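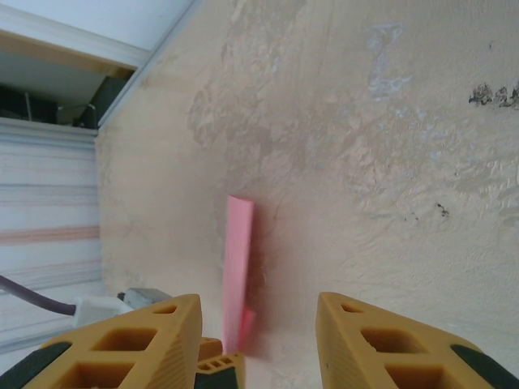
Salavport Folding and Paper Handling Set

Data card, release 2

Summary

The Salavport set records the handling of colored paper on an ordinary work surface: lifting a sheet, laying one layer over another, folding, creasing, and putting the paper away. It was prepared by the Nghiêm Paper Studies Unit for groups that study how thin, flexible materials are handled indoors. The set contains 100 sessions. Each session covers one activity from start to finish and is stored in its own folder.

This card explains what the set contains, how the sessions were organized, and what users should know before working with the files. It replaces the notes distributed with the first release.

Contents

sessions/ – one folder per session, with the picture files in the order they were saved
labels/ – one text file per session, giving the activity, the paper color, and the paper weight
splits/ – the lists used for training, validation, and testing
notes/ – remarks entered by the person who reviewed the session
CHANGES – differences between release 1 and release 2

Folder names follow the pattern activity, color, session number. The session number is unique across the whole set and does not start over when the activity changes.

Activities

There are seven activity labels:

lift – a sheet or strip is raised from the surface
place – a sheet or strip is set down
lean – a strip or piece is stood against an upright surface
half-fold – a sheet is brought over onto itself once
crease – pressure is applied along an existing fold
overlay – one separate sheet is laid over another
clear – the paper is gathered and removed

The labels describe the task assigned for the session. They do not state whether the task was completed. Users who require that information should consult the notes folder, where the reviewer has entered one of three values: complete, partial, or abandoned.
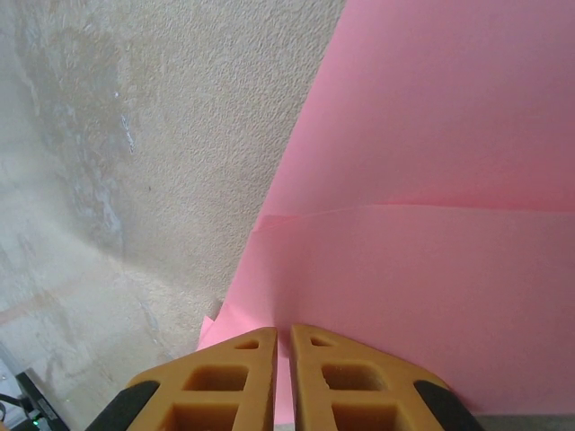

The two labels most often confused are half-fold and overlay. In both cases a layer of paper lies on top of another layer of the same color, and the line between them can look much the same in a single picture. The reviewer assigned these labels from the full session. Users who work with single pictures should expect some disagreement and may wish to merge the two labels, as we did for our own baseline.

Materials

The paper was bought in packs from Staretti in several solid colors. Pink is the most common color in the set because it was used for all of the early sessions. No patterned or printed paper was used. Strips were cut by hand from full sheets, and their edges are therefore not perfectly straight. A small number of sessions use thin craft foam in place of paper. These are marked "foam" in the label file and should be left out of any study limited to paper.

Sheets were reused. A sheet that had been folded in one session may carry a visible line in a later one, and the label files do not track individual sheets.

Setting

The sessions were held indoors in rooms in regular use. Walls and work surfaces were left as found, without backdrops or repainting. Light came from windows and ceiling fixtures and was not adjusted between sessions. Color values should not be compared from one session to another without correction.

Splits

Of the 100 sessions, 30 are reserved for testing. The test sessions were chosen by activity so that every label is represented. Pictures from one session never appear in more than one split. Users who create their own splits are asked to keep sessions whole, as neighboring pictures are often nearly identical.

Known limitations

Paper is often partly hidden during a fold, and the crease itself may not be visible at the moment it is made. The clear label has fewer sessions than the others. Two sessions in the first release carried the wrong paper color; both have been corrected and are listed in CHANGES. Paper weight was taken from the package and was not measured.

Use and access

The set may be used for teaching and noncommercial research. Redistribution of the full set requires written permission from the unit. Short excerpts may be reproduced in papers and presentations, provided that the release number is given. The files are hosted on Grireo, and access requests are normally answered within about 7 working days.

Maintenance

The set is maintained by Liên Mạch, Nghiêm Paper Studies Unit. Corrections to labels should be submitted through the Grireo project page with the session number and the proposed change. Accepted corrections are collected and published together each July.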